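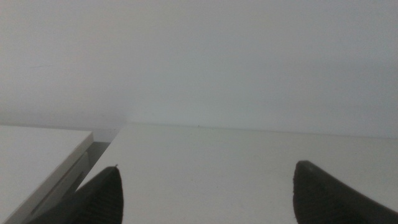

Sollevberg Hospital to move blood tests to new Mets building

9/24/25 — Sollevberg Hospital will move its outpatient blood test service to the Mets building in December. The present clinic on the ground floor will close once the move is complete.

The service sees roughly 1000 patients a week. Appointments at the new site will be offered in the early morning and evening as well as during the day.

"Patients have told us that the waiting area is too small and the queues too long," said Tuva Haugland, Director of Outpatient Services. "The Mets building gives us the space we have lacked."
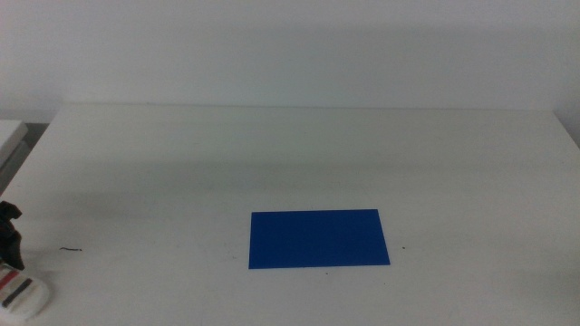 Will patients need to book again if they already have an appointment?

Existing bookings will be moved across with the same date and time, and each patient will receive a letter confirming the new address.

Blood tests for children will remain on the children's ward. Home visits by the district nursing team are not affected — these will continue under Slavica Yordanov, Lead Nurse.

Parking at the Mets building is limited to two hours.

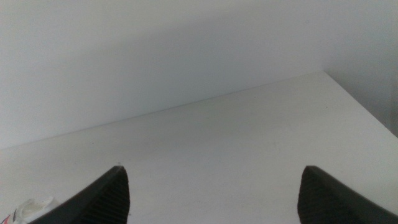
Contact

Gitau Gachanja, Press Office, Sollevberg Hospital. Patients with questions about an appointment should call the number printed on their letter.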